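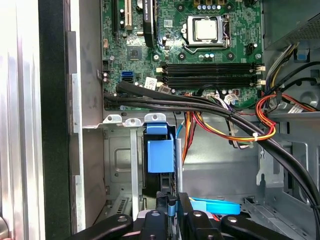

Esta página se editó por última vez el 13 de diciembre de 2021.

Clase Drundeo (buque de aprovisionamiento)

La clase Drundeo es una serie de buques de aprovisionamiento en combate en servicio en la Armada de Demance. Su función principal es el suministro de combustible, agua, víveres, munición y repuestos a las unidades de superficie en alta mar. La serie consta de 5 unidades, todas construidas en los astilleros de Umley. El buque cabeza de serie da nombre a la clase.

Antecedentes

Hasta la entrada en servicio de la clase Drundeo, la Armada de Demance dependía de petroleros mercantes fletados para el abastecimiento de la escuadra. Estos buques carecían de estaciones de trasvase por el costado y solo podían entregar combustible por popa, a baja velocidad y con mar en calma. El trasvase de carga sólida se hacía en puerto o al abrigo de la costa. En la práctica, el radio de acción de las fragatas quedaba limitado por la distancia a la base de Yoo.

El requisito operativo inicial contemplaba un petrolero puro. Durante la fase de definición se amplió para incluir carga seca refrigerada, pañoles de munición y cubierta de vuelo, lo que obligó a abandonar el primer anteproyecto. El segundo, firmado por el ingeniero naval Mounir Abdel Hamid, es el que se construyó con modificaciones menores.

Diseño

El casco es de acero, de doble fondo y doble costado en la zona de tanques, con bulbo de proa y popa de espejo. La eslora total es de 113 metros. La superestructura se divide en dos bloques: el de proa contiene el puente de gobierno y el centro de control de carga, y el de popa aloja la habilitación, la enfermería y el hangar. Entre ambos se sitúa la cubierta de trasvase, con los pórticos de aprovisionamiento y las maquinillas de tensión constante.

La separación de los bloques despeja la zona de trabajo, pero alarga los recorridos de la dotación. Para evitar el tránsito por la cubierta de trasvase durante las maniobras, una galería interior corre por la banda de babor bajo la cubierta principal. En las dos primeras unidades esta galería no tenía ventilación forzada, defecto corregido a partir de la tercera.

Propulsión y planta eléctrica

La propulsión corre a cargo de dos motores diésel semirrápidos acoplados a un único eje mediante reductora, con hélice de paso controlable. Una hélice transversal en proa facilita las maniobras de atraque. La disposición de un solo eje se eligió por economía y ha sido objeto de crítica, dado que una avería en la reductora deja al buque sin propulsión.

La energía eléctrica se obtiene de tres grupos generadores diésel y un alternador de cola. Durante el aprovisionamiento, el procedimiento normal exige dos grupos en paralelo y el tercero en reserva. 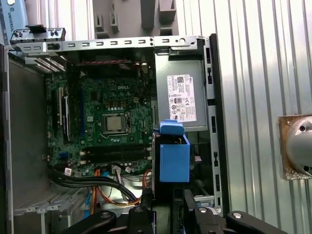 Según Ismail Amrani, la elección del eje único no tuvo el peso que se le suele atribuir: las restricciones de servicio de los primeros años se debieron a las bombas de carga, cuyos sellos mecánicos no toleraban el régimen continuo, y el eje se convirtió en la explicación habitual porque figuraba en todos los informes previos. Amrani sostiene además que una planta de dos ejes habría reducido el volumen de tanques por debajo de lo exigido en el requisito.

La documentación publicada de la clase no permite resolver la cuestión. Los sellos se sustituyeron en toda la serie durante la primera gran carena.

Sistemas de aprovisionamiento

Cada buque dispone de dos estaciones de trasvase por banda, una para líquidos y otra mixta, además de una estación de popa para combustible. Las estaciones de líquidos emplean manguera suspendida de cable portante con acoplamiento de sonda. Las mixtas permiten el paso de cargas paletizadas por andarivel pesado.

El aprovisionamiento vertical se efectúa desde la cubierta de vuelo, situada a popa y apta para un helicóptero de tamaño medio. El montacargas que comunica los pañoles con la cubierta tiene su salida a proa del hangar, de modo que las cargas deben rodearlo por estribor. Esta solución se considera uno de los puntos débiles del proyecto.

Capacidad de carga

Los tanques de carga se reparten entre combustible naval, combustible de aviación y agua dulce. El reparto entre los dos primeros es fijo, al no existir tanques convertibles. La carga seca se estiba en dos bodegas, una de ellas refrigerada, con una capacidad conjunta de casi 300 toneladas. Los pañoles de munición cuentan con rociado automático e inundación por gravedad.

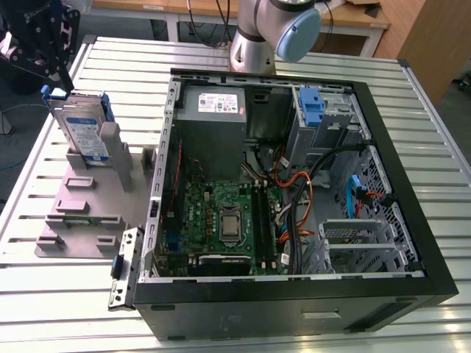
El régimen de estiba distingue entre carga de entrega inmediata y carga de reserva. La primera ocupa las posiciones próximas al montacargas y se ordena por buque receptor, en sentido inverso al de entrega. La segunda se agrupa por clase de material. Un cambio en el orden de los receptores exige volver a estibar la bodega, operación que solo puede hacerse con balances moderados.

Armamento y sensores

El armamento es exclusivamente defensivo y se limita a montajes ligeros en los alerones del puente y a popa. Se reservó espacio y peso para un sistema de defensa de punto sobre el hangar, que no ha llegado a instalarse en ninguna unidad. El equipo de sensores comprende radar de navegación, radar de control de helicópteros y un receptor de alerta electrónica.

Servicio

Las unidades se asignan por rotación a las agrupaciones de escolta. El ciclo operativo incluye un periodo de inmovilización anual, programado por lo general en agosto, y una gran carena cada 7 años en Umley. La tercera unidad sirvió temporalmente como buque de mando durante unas maniobras combinadas en aguas de Yoo, para lo que recibió un módulo de comunicaciones en el hangar, retirado después.

Véase también

Armada de Demance
Base naval de Yoo
Astilleros de Umley
Aprovisionamiento en la mar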